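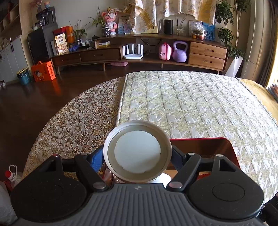
Slide 2. The lid

Leave it up while people find seats. Don't read anything out.

Say: two black fingers, one metal lid, one jar. I built the Tapley gripper in a home workshop, and I want to talk you out of expecting too much from it.

The plans call it a "universal hand". Pause there. It isn't universal. Lids it likes. Spoons it hates. My hand is on the other end doing most of the clever bit, and I'd ask you to remember that whenever you see a video of one of these.

Slide 3. What it cost

200 pounds in parts, if you already own a printer. The Clider write-up says a weekend. Mine ran from February until the clocks changed, and half of that went on the finger hinges. First set cracked. Second set was fine until I tightened it.

Pass the cracked finger round. Ask for it back!

Slide 4. The 200 tries

Explain the test plainly: pick up a lid, put it down, same person, same lid. 200 tries over 3 evenings. I logged 6 outright drops and thought I'd done rather well. Then I read my own notes and found I'd been nudging the lid straight between goes. So I don't trust that figure and neither should you.

If someone asks about unscrewing: skip ahead to slide 6. Lifting a lid and undoing a tight one are different jobs, and I've only tested the first.

Slide 5. Can it learn from this?

The Tindwood people say record enough of these and an arm will copy you. Maybe. I have yet to see it done in a room with ordinary clutter on every surface, by somebody who wasn't selling the arm.

Slide 6. Twisting

Play the Anby clip with the sound off – the motor whine is horrible. Point out where the wrist slips. Play it twice if there's time.

Questions. Tapley goes back in its box before the tea break.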